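How the Zimholm housing deposit gets counted

2 January 2023

The residence office at Zimholm changed its deposit rules in May, and the new wording has confused enough students on my floor that I went through it line by line over the break.

The deposit is 600 euros. Under the old rules it was held until the end of the lease and paid back in one transfer. Under the new rules it is split. One part covers the room, the other covers shared areas, and each has its own inspection and its own deadline for appeal.

The room part is simple. You sign the entry sheet within 7 days of getting your key. If you don't sign, the office treats the room as having been in perfect condition, and any mark found later is charged to you. 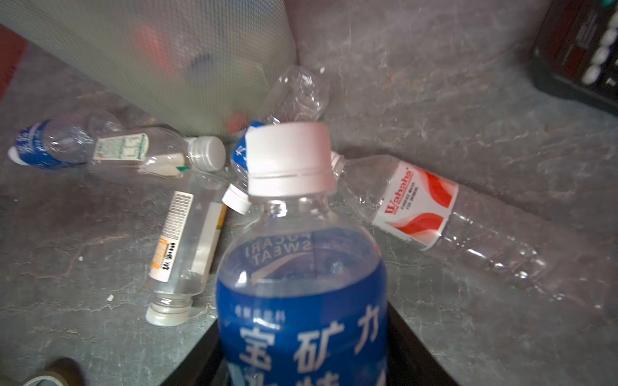
Léonie Bouvier wrote to me after my last post to say that the 7 days run from the date printed on the key receipt, even if you pick up the key later. She lost part of her deposit that way and her appeal was turned down. I checked my own receipt and the dates do differ.

The shared part is harder. Charges for the kitchen and hallway are divided among everyone registered on the floor on the day of the inspection. A student who left the week before pays nothing. A student who moved in the week before pays a full share. The rules allow an exception if you can show your move-in date, but you have to ask for it in writing. 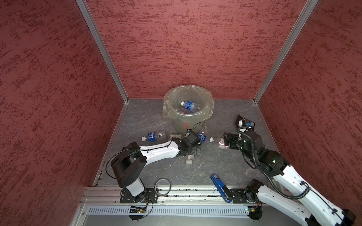 The request goes to the residence office, with a copy to the Arnaud building desk if you live on that side of campus. Use the form on the Fenix portal. Email is accepted but does not get a case number, and without a case number the appeal deadline keeps running.

There are 3 grounds for appeal: wrong date, wrong room, wrong amount. "I didn't do it" is not on the list for shared areas.
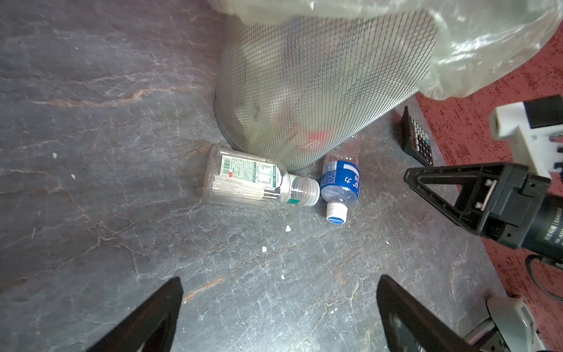
A reader in the Melasau residence asks whether subletting over the summer changes any of this. According to the rules, the name on the lease stays liable for both parts, and the subtenant has no right of appeal. Put the split in your own sublease contract before handing over the key.

I still have no answer on whether interest is paid on the part held back during an appeal. The old rules mentioned it and the new ones don't. I have asked through Fenix and will add the reply under this post.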